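Thread: Gripper slipping on thin rims, bowl and cup table

telmo_campos
Hi all, long post, sorry in advance! I look after the tabletop cell at Keritwood, the one with the two-finger gripper over the green cloth, and since July it has been letting go of the big bowls every so often. The little tumblers it handles beautifully. I've cleaned the fingers, checked the jaw alignment and run the homing routine three times, and I still get a drop whenever the rim is wide and glossy.

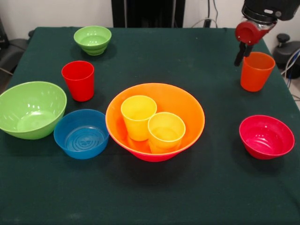 My hunch is finger pads. Ours have done two seasons and feel slick to me, so I've asked Trolura for a new set, but I'd love to hear from anyone who has been down this road before I start pulling screws.

Rodrigo Lorente
Welcome, Telmo! Pads would be my first guess too. Wipe the old ones with alcohol, let them dry, and try again before you spend any money.

telmo_campos
Did that this morning, bless you, and it got better for 5 picks and then went right back to its old ways. The bowls with something already sitting in them are the worst of the bunch, as they want to swing once they leave the cloth.
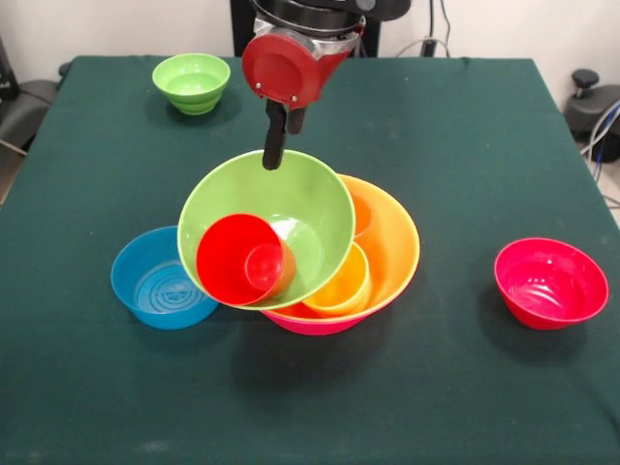

Ewan Buchanan
I'm going to disagree with both of you, in a friendly way. A rim pinch with a load inside is asking a lot of any pad. I'd slow the lift down and raise the grip force one step first, and leave the pads alone till you've seen what that does.

Rodrigo Lorente
More force on thin plastic, Ewan? We cracked a rim that way at Ekgate. Slower lift, yes, I'm with you there.

telmo_campos
Slower lift tonight then, force left where it is, and pads when the parcel shows up. I'll post the settings.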